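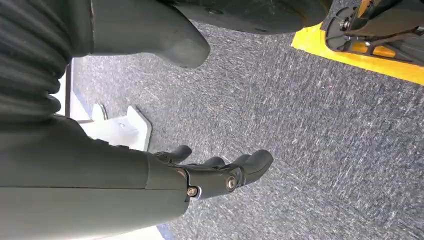 People who work in a room for a long time stop looking at its floor, and much of what we learned in this part of the study comes back to that simple habit. When we asked the people who use the Brevatwood rooms to tell us about them, they talked at length and with real fondness about the windows, the light and the state of the storage cupboards, and hardly ever about what was under their feet. The edge of a raised platform was the one thing that they did bring up without being asked, and they nearly always named it by its color. Figure 4 gives a fair idea of why: the yellow edge stands out strongly against the gray floor, while a white bracket with flat, angled plates, standing on that same floor, asks for a little more attention. We came to think of these as two separate questions, one about edges that stay where they are and one about small things that get put down, and we have kept them apart in the rest of this section.

Edges first. In the interviews, which Åsmund Forsberg carried out with 108 people over the course of October, the word "yellow" was used so freely that it became a kind of place name. Things were "over by the yellow" or "just this side of the yellow," and newcomers seemed to pick up the phrase within their first few days. In the Halvorsen rooms, where the platforms are gray like the floor, no such phrase had grown up, and directions there tended to be long and rather tangled. We don't want to make too much of this, as the Halvorsen rooms are also larger and are shared by more groups, but it fits with what the walking sessions suggested: people slowed down sooner when they came toward a bright edge, and they looked down less often once they had passed it.

Small things on the floor were harder to study, and we are grateful to everyone who put up with our placing and moving them. Torbjørn Åberg set out objects in white, black and mid-gray and asked people to point to whatever they would pick up before letting a visitor in. White objects were pointed out soonest. Mid-gray ones were often missed altogether on speckled carpet (Figure 5), where the fine variation in the surface gives the eye a good deal to sort through before it settles on a shape. Shadows helped, particularly late in the day when the light came in low, and several people told us that they had noticed the shadow before the thing itself.
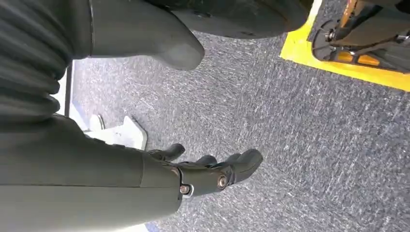 Would a plain carpet have made the small objects easier to find?

Plain carpet helped a little with the mid-gray objects and made hardly any difference with the white ones. We tried it in the Sudero rooms only, so the comparison is a modest one, and the plain carpet there was also somewhat darker than the speckled kind. A fuller test would need the two laid side by side in the same light.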